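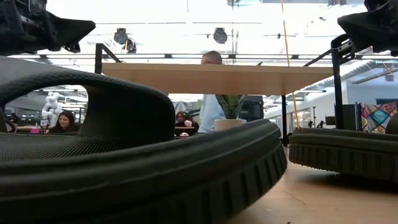
Fig. 1. Black slides, one pair, on the wood tabletop. Wide strap, grooved sidewall, raised cells on the footbed.

Clovell Footwear Set: README

Last edit 10/15/19, N. Tautahi

What's in here

Notes and pictures on everyday footwear, pairs mostly, set down on a table or a floor and put in order. Slides, flip-flops, clogs, sneakers, rain boots, a few house slippers. The activity is always some kind of tidying: pair them up, turn them the same way, put them on a rack or shelf. Started as a folder for the entryway storage project (Lekuvent), got bigger, needed a readme. So.

600 entries total. 48 kinds of shoe by our naming, see below for why that number is a bit soft. Slides are the largest group and the best labeled. Boots are the worst, sorry, working on it.

Folder layout

pairs/ one folder per pair, named by type and a running number (slide_017, clog_003 etc)
singles/ shoes with no mate. Don't merge into pairs even if they look like a match
notes/ plain text, one file per pair, same name as the folder
surfaces/ short list of the tables, shelves and mats
old/ leave alone, Azlan is still going through it

What each note says

type: slide, thong, clog, lace-up, slip-on, boot, slipper
main color: plain words only. Black, not "onyx"
upper: strap, closed, open back, laces
texture: whatever can be seen on the footbed, strap or sidewall
surface: what the shoes are on
arrangement: toe to toe, heel to toe, side by side, stacked, scattered
state: clean, dusty, worn, unknown

Size is in there for maybe half. Only written down when somebody read it off the shoe or the box. Blank means blank, dont guess from the picture.

Left and right: same deal. With slides it's hard to tell from the side, so a lot of them say unknown and that's fine. Leave them.

Slides, some notes

Fig. 1 is the type we get asked about most. Key things to write down for a slide are the strap and the sole. Strap first: width, whether the rim is a different texture from the face (on the black ones the rim looks finely woven and the inner face is smooth). Then the sole: ridges, grooves, and which part they're on. On the black pair the upper part of the sole has long smooth ridges running along it and the short vertical grooves sit lower down on the sidewall. Two separate fields now, sole_upper and sole_lower. Older notes have them mashed together as "ribbed". If you find one, split it.

Footbed gets its own line. We use: smooth, nubbed, cells, molded, fabric. "Cells" was added for pairs like this one, small raised ones in a dense mesh pattern. Used to be under nubbed, which was wrong.

Material: do NOT fill in foam / rubber / EVA by eye. There was a round of that early on and it took weeks to get out again. Material only if it's stamped on the shoe and you can read it.

Arrangement words

toe to toe: two rounded ends pointing at each other. Only use if you know they are toes
end to end: same thing but you can't tell which end is which. Use this one for slides when in doubt
side by side: long edges parallel
nested: one on top of or inside the other
scattered: none of the above

Gap: none, narrow, wide. Narrow is less than a hand. No measurements, we tried, the numbers were junk.

Surfaces

8 in use. Light wood tabletop is the most common by a lot. Then the gray entry mat, the tile floor, the bench, two shelf boards, a boot tray, and a carpet square that sheds on everything. Small stuff on the surface (crumbs, scratches, fibers) goes in the surface note as "marks: yes". No need to say what it is. The carpet square is always yes.

Shelves and racks: write what the board looks like and what the uprights look like, seperately. Light board, black metal. That's enough. Brand names of racks stay out.

What counts as tidy

Came up at every review so here is what we settled on. A pair is tidy when both shoes are on their soles, pointing the same way, side by side, gap none or narrow. Straps don't have to be level. Laces can hang as long as they're not under a sole. Boots may flop over at the top, they all do.

On a rack, both shoes have to be on the same board. One up one down is "split", not tidy.

Noeline wanted a separate tag for pairs lined up on the edge of a mat. It's in there (mat_edge) but used maybe a handful of times.

Known problems

- 17 pairs have the wrong mate listed. Mostly black slides that got mixed with other black slides. List is in notes/mates.txt
- "Dark blue" and "black" are not reliable under the bench. Treat as one color there
- Slipper vs. slip-on: two people labeled these two different ways. Azlan's way wins (soft sole = slipper)
- "State" is an opinion. Clean according to whom. Use with care
- Boot notes before the November cleanup have no texture line at all
- Child sizes are thin. Would like more
- clog_011 and clog_012 are the same pair. Keeping both numbers for now so links dont break

Related

Pongsiri, the hat and coat hook set, uses the same surface list and the same color words. Endow is the older entryway list, text only, no pictures. If a pair shows up in Endow the note has an "endow_ref" line. Not every one has been checked.

Adding pairs

Copy notes/template.txt, fill in what you can see, leave the rest empty. Next free number in the type. Dont reuse numbers from deleted pairs. Send it to Azlan Kwok for a read before it goes in, or to Noeline Tautahi if it's boots.

Bad entries: same, send the folder name and the line that's wrong. A one-line message is plenty.

To do

finish boots
fix the mates list
rename the thong type to flip-flop everywhere, people keep asking
second look at "worn"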